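Wir verwenden Cookies, damit der Warenkorb nicht vergisst, was Sie hineingelegt haben. Alle akzeptieren | Nur notwendige | Einstellungen

Jatora Kindergeschirr Grala, Set für Küche, Garten und Rücksitz

Artikelnummer 3245

Wer Kinder hat, besitzt irgendwann genau ein Porzellanservice weniger. Grala ist das Geschirr für die Zeit danach: Becher und Schalen aus Kunststoff, in Farben, die man auch unter dem Sofa wiederfindet. Wir führen die Serie seit Jahren, und sie ist der Artikel, zu dem wir die wenigsten Reklamationen und die meisten Nachbestellungen bekommen. Nachbestellt wird fast immer eine einzelne Farbe. Welche das ist, hängt davon ab, welche gerade im Sandkasten der Nachbarn wohnt.

Entworfen wurde die Serie bei Wondari, wo man offenbar lange zugesehen hat, wie Dreijährige trinken, nämlich mit beiden Händen und ohne den Tisch im Blick zu behalten. Die Becher haben deshalb eine breite Standfläche und einen Rand, der nicht scharf ist. Umwerfen lassen sie sich trotzdem. Ein Becher, der sich von einem Kind nicht umwerfen lässt, müsste angeschraubt werden, und dafür fehlt uns das Zubehör.

Die Schalen fassen eine Portion Suppe, Müsli oder das, was von der Portion Nudeln übrig bleibt, wenn die Soße »komisch« ist. Leer lassen sie sich ineinander stapeln, was im Schrank Platz spart und an Regentagen als Turmbau eine gute halbe Stunde einbringt — gelegentlich sogar eine ganze. 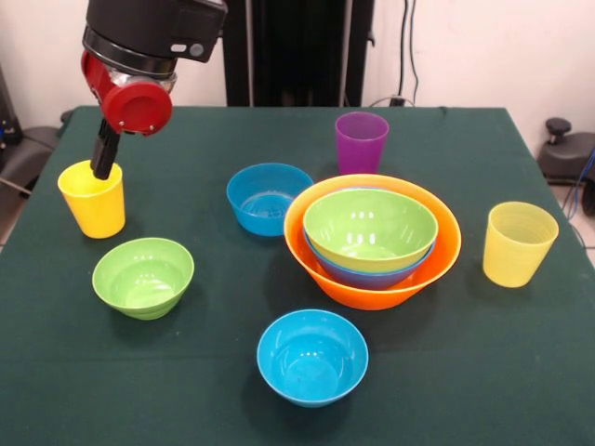
Katalog Haushalt & Kinder, Ausgabe 6, Seite 41

Zur Farbwahl: Sie können Farben angeben, wir halten uns daran, soweit das Lager mitspielt. Gelb ist im Juni regelmäßig vergriffen, vermutlich wegen der Gartenfeste. Wer Geschwister ausstattet, ist mit zwei gleichen Bechern übrigens besser beraten als mit zwei verschiedenen. Die Begründung dürfen Sie sich morgens um sieben selbst anhören.

Technische Angaben
Material: Kunststoff, durchgefärbt
Spülmaschine: ja, oberer Korb
Mikrowelle: nein, auch nicht »nur kurz«
Gefrierfach: ja, Deckel nicht erhältlich
Hersteller: Jatora
Bestelleinheit: einzeln oder als Set, Farben gemischt

Pflege: Tomatensoße und Kurkuma hinterlassen auf hellen Farben Spuren. Ein Tag auf der sonnigen Fensterbank hilft oft, Scheuermilch hilft nie und macht die Oberfläche stumpf. Aufkleber, die Ihr Kind angebracht hat, gehen mit etwas Speiseöl ab. Ob Sie das dürfen, klären Sie bitte innerhalb der Familie.

Für Kitas und Ferienlager liefern wir über unseren Partner Harahap auch größere Mengen. Die bisher größte Bestellung umfasste 4000 Schalen, alle in Grün, und kam mit der Bitte um neutrale Verpackung. Wir haben nicht nachgefragt. Ab Kartonware gilt Staffelpreis, das Angebot schicken wir auf Anfrage per E-Mail.

Versand: Bestellungen, die bis Mittwoch bei uns eingehen, verlassen das Lager noch in derselben Woche. Rückgabe unbenutzter Teile ist möglich. Als unbenutzt gilt ein Becher, in dem noch keine Schnecke gewohnt hat.

Passend dazu: Grala Löffel, kurz, mit dickem Griff. Gabeln sind in Vorbereitung — seit vier Katalogen.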